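Wetholm Tenants' Group Asks for Proof Behind "Smart Storage" Rent Add-On

WETHOLM – The Wetholm Tenants' Group today called on property manager Pledby to show its numbers before it adds a monthly storage fee to leases at the Bultport apartments. The fee would start in December and cover built-in shelving that Pledby says will "unlock hidden space" in every unit.

The group has read the brochure twice and still can't find the hidden space.

Under the plan, each household would pay $49 a month for a package of wall shelves, a closet insert and a bookcase, all supplied by Polák. Over a year that comes to nearly $590, and the furniture would still belong to Pledby when the tenant moves out. Tenants who already own shelves would pay the same as tenants who don't. There is no opt-out in the draft lease.

"We asked what happens if you say no thanks, and we were told the package is part of the living experience," said Anežka Matoušek, who speaks for the group. "I have lived here 11 years. My living experience has included a lot of things that were later added to the rent."

Pledby's letter to residents says the package will raise usable storage by up to 100 percent. The letter does not say what was measured, in which units, or who did the measuring. The group wrote back asking for floor plans, shelf depths and load limits. It received a second copy of the brochure.

Alvar Dalen, a retired cabinetmaker who reviewed the plan for the group, said the missing load limits bother him more than the price. "A shelf is a simple thing," Dalen said. "You should be able to say how deep it is and how much it holds. If a company can't put that on one sheet of paper, I would not let them drill into my wall." 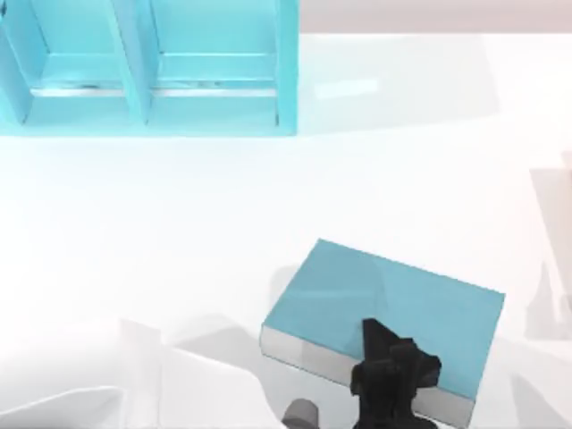

The group also questions the idea that more shelving means more room. Most Bultport units are small, and a bookcase takes up floor or wall that was being used for something else. Empty shelves look generous in any rendering, and a light teal bookshelf with two bare compartments beside a clean white tabletop is no exception. Add winter coats, school papers and a rice cooker and the picture changes. Tenants want dimensions they can check with a tape measure – color choices can wait.

The group is asking Pledby to make the package optional, publish full measurements for each floor plan, and put the supply contract with Polák where residents can read it. Until then, it is advising tenants not to sign the new lease page without asking for those details in writing.

Residents with questions can leave a note in the group's mailbox in the Bultport lobby.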